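Search this site
Enter keyword Search

Evemau Cinema, Urkby: walk-round before the science fiction season
November 2020

I do this check alone, one time before each season, with the house lights on first and then again with the house lights off. Every line has a mark: OK, FIX (must be done before the first public screening) or WATCH (can wait, but I look again in February). My comments are under the lines. If you want to use the list for your own cinema, please change it, our building is old and has its own problems.

ENTRANCE AND FOYER

Front doors open outward with one push: OK
Left door is heavy when the wind comes from the square. It opens.

Floor mats flat, no corners up: FIX
The mat by the ticket desk is curled at one corner. I put tape on it for the moment, but tape is not a repair. New mat is ordered.

Poster frames fixed to wall: OK
The big frame with the giant ant poster was hanging on one screw last year. It has now four.

Popcorn machine, cable and plug: OK
Cable does not cross the walking path anymore. Please do not move the machine back to the old corner only because the line looks nicer there.

Fire extinguisher in foyer, seal and date: OK

AUDITORIUM

Seats firm, no sharp parts: FIX
Capacity is 343. I sat on every seat, it takes a whole morning. Row 14 has one seat that does not fold up by itself, so it stays in the way of people who go out in the dark. Either repair the spring or take the seat away and sell one ticket less.

Aisle lights: WATCH
All are working, but the ones on the right side are weaker than on the left. During a bright movie you don't notice. During a space movie, when the screen is black for a long time, you notice very well. I tested with the opening of our first title, where nothing happens for two minutes except stars.

Carpet on the steps: OK
The loose edge at the second step was glued in summer and it holds.

Emergency exits free and unlocked: FIX
Right exit was free. In front of the left exit I found the cardboard flying saucer from the last costume night. I like the saucer very much but it can not live there. Moved to the storage room, where it must be tied so it does not fall on somebody.

Exit signs lit: OK
Somebody asked if we can cover the signs during the horror double feature, for better darkness. No. The signs stay as they are.

Sound level in the last row and the first row: WATCH
The new movies are mixed louder than the old ones. The old rubber monster movies have thin sound, the person in the booth turns it up, and then the trailer for a new one comes and everybody jumps. Set the level again between the trailers and the movie. I wrote the two positions on the paper by the amplifier.

PROJECTION BOOTH

Cokaleo projector, air filter: FIX
Filter was grey with dust. Cleaned it, but a new one should be put in after 400 hours and the counter says we are already over this.

Cokaleo projector, lamp door closes: OK

Window between booth and auditorium: OK
One scratch, old, not deeper than before.

Booth door not blocked from inside: OK

Cables on the floor: FIX
The Kwon company changed the sound rack and left two cables lying free behind the chair. The person who sits there gets up in the dark. I called them, they will come back with a cable cover.

Film cans on the shelf: WATCH
We still keep some reels for the classic evenings. The upper shelf bends a little in the middle. I put the heaviest cans to the bottom shelf. Please keep them like this even if then they are not in alphabetical order.

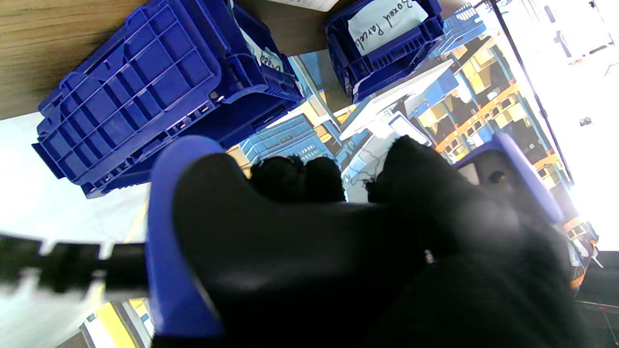 Category: Cinema Safety > Stage and Storage

STAGE

Screen ropes and curtain motor: OK
Curtain stops at the right place. It makes a noise like a small spaceship, but the motor is not hot after ten runs.

Edge of stage marked: FIX
White line is almost gone. Guests who introduce the movie walk backward when they talk, I have seen it many times. Paint again, and leave one night to dry.

Microphone stand: OK

STORAGE ROOM

Path to the fuse box free: OK
152 chairs for the open-air evenings are stacked at the other wall, not too high.

Cleaning liquids closed and labeled: OK
One bottle had no label. I did not guess what is inside, I gave it to the waste collection.

Ladder: WATCH
Rubber foot on one side is worn. Use it only on the flat floor.

REMARKS

The FIX lines must be all done before the first evening. I will walk again on that afternoon and sign the paper in the booth. If you see something I did not write, put it in the blue book at the ticket desk, with the row or the door, so I can find it.

Tags: cinema safety, checklist, small theaters, sci-fi season, Urkby

Related posts
Which creature movies we show this winter
Cleaning the booth window without scratches
Costume night: rules for helmets and capes
How loud is too loud in a small cinema
Old reels, good shelves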